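**Trernadwood Climate Network asks the council to vote before summer**

The Trernadwood Climate Network today delivered a petition with 824 signatures to the town council. It asks for a public vote on the Kendasero clean heating plan in April.
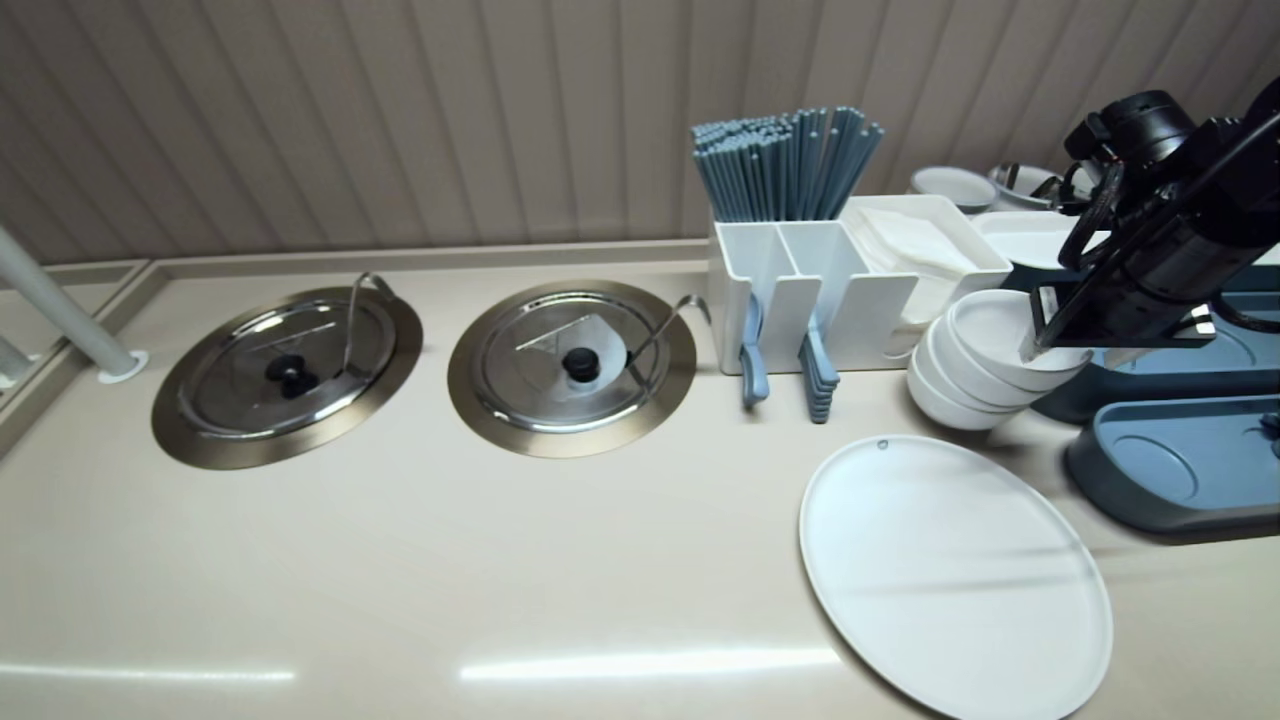
The plan would help 75 public buildings to leave gas heating. Supporters can sign at our soup lunch on Thursday, where the ladles stand ready under steel lids with black knobs – please come hungry. Our goal is 1000 names.

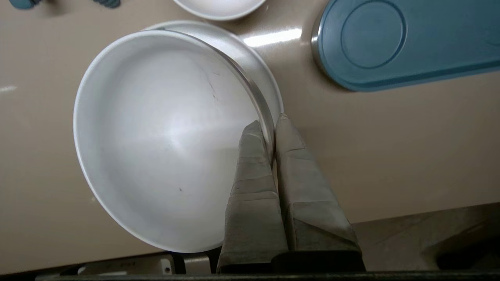 The council has delayed the plan two times. We ask members from Sikora and Sullura districts to state their position in public.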